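**Retail & brands, the short version**

Running late this month so fragments again, sorry. Coffee's cold, inbox is not.

## Olness gets its money

Olness closed its round. The outdoor clothing label has been shopping for a backer since spring and ended up with Cirinent, the growth fund that already owns a slice of two shoe companies. Minority stake. Neither side is giving the number, and the people I called either didn't know or were very good at sounding like they didn't.

What we do know. Olness sells in over 300 stores now, almost all of them other people's. Own stores: 3. The plan is 30 more, spread over the next few years, starting with mid-size cities where rents have come down and the big chains have left nice corner units sitting empty. Think second-tier malls too, though the company hates the word mall and says "walkable centers" every time.

Mbali Potgieter stays on as chief executive. I got ten minutes with her by phone, her in an airport, me in my kitchen. She was blunt about wholesale. "We were growing and we had no idea who was buying," she said. "A jacket leaves the warehouse and that's the last we hear of it." She wants half of sales coming through Olness's own tills and website. Right now it's nowhere near that, she wouldn't say how far.

Risk is obvious. Department stores carrying the line won't love a shop with the same coats opening across the street. One buyer told me he's already cut his fall order, "not out of spite," then laughed. Make of that what you like.

Also worth watching: the product mix. Rain shells and fleece made the name but the margin is apparently in base layers and socks, small stuff people rebuy. Expect the new stores to push that hard near the door. Potgieter said first openings in November if permits behave. They never do.

Cirinent gets one board seat. That goes to Gaetano Farina, who ran the European side at Piras before it was sold and knows more about leases than anyone I've met. He's the reason some people think the store plan is serious and not just deck filler. He was also at Piras when it opened too fast and had to close a bunch of them, so he's seen both ends of this. Asked for a comment, got a one-line email back: "Slower than last time." 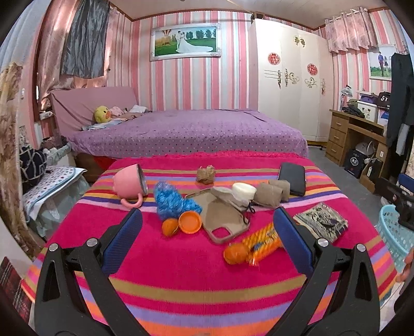
## Guvwood trims its range

Smaller news but I think it matters more for the suppliers reading this. Guvwood, the home and bedding people, is cutting its catalog to 1,000 items. It was a good deal bigger, and a lot of that was colors. The same throw in so many shades that the warehouse team kept shipping the wrong one, according to someone who used to work there.

Vendors got letters last week. If your on the list you'll know by now. Terms as I understand them: open orders get honored, nothing new after the holiday season, and samples come back at Guvwood's cost. A couple of you wrote to say the letter was vague on the deposit money. Ask in writing and keep the reply.

Nothing said about jobs. Nothing said about stores either, which could mean anything.

## Quick bits

- Piras is testing repairs again, zippers and seams only, drop off in store. They tried this once before and buried it on page four of the website.
- Freight quotes are creeping up on the west coast routes. Two readers, same complaint. Send me yours if you can share, I'll keep names off it.
- Returns fees: still spreading. Olness says it wont charge for now. Note the "for now".
- Correction from last issue, I had Cirinent down as lead investor in the sandal deal. It wasn't, it came in second. My mistake.

More on the Guvwood deposits next time if I hear back from them. Replies go straight to me as usual.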